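The small room, lined in stone that isn't

Marble-effect panels have been creeping out of hotel lobbies and into ordinary homes for a few years now. They turn up in shower rooms, downstairs loos, utility cupboards and the backs of alcoves. The appeal is easy to see. Real marble is heavy, costly and needs sealing. A panel goes up in a morning and wipes clean with a cloth.

I started looking into them when I had a box room in Davden to line, walls and ceiling both. It is a tiny space, and every showroom told me to keep it plain. I went for pale grey with white veins, and I am glad I did.

The ceiling matters more than people expect. Most of us stop at the top of the wall and paint the rest. In a very small space that leaves a hard line just above your head. Carry the same pattern over and the line softens, and a light grey overhead will make the most of whatever light there is.
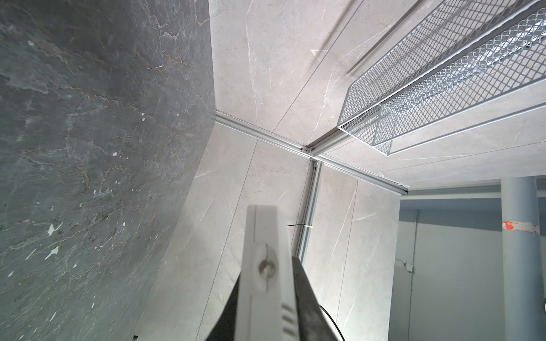

Joints are the weak point. Boards have to meet somewhere, and veins that run on a slant will rarely match from one board to the next. Lodhi, the small firm that cut mine, lays every board on the floor first and shuffles them until the breaks look least obvious. It took 20 minutes and made more difference than the price of the board did.

A curve is harder. Rigid panels will not bend, so a rounded corner needs a thin flexible sheet, and matching the two is a matter of luck. Many people give up and choose something darker for the curve. A mottled grey with a bit of rust brown in it sits well beside a paler wall - better, I think, than a near match that misses.

Costs vary. My materials came to £208, with 2 boards left over. A quote for real stone in the same space was about £2,000. The leftovers are now shelves.

Comments

My mum had these put in by a fitter in Kirkau last March. Seams still tight.

Which adhesive did you use? I tried Clerik and had to redo a corner.

Still prefer tiles, but the ceiling idea is a good one.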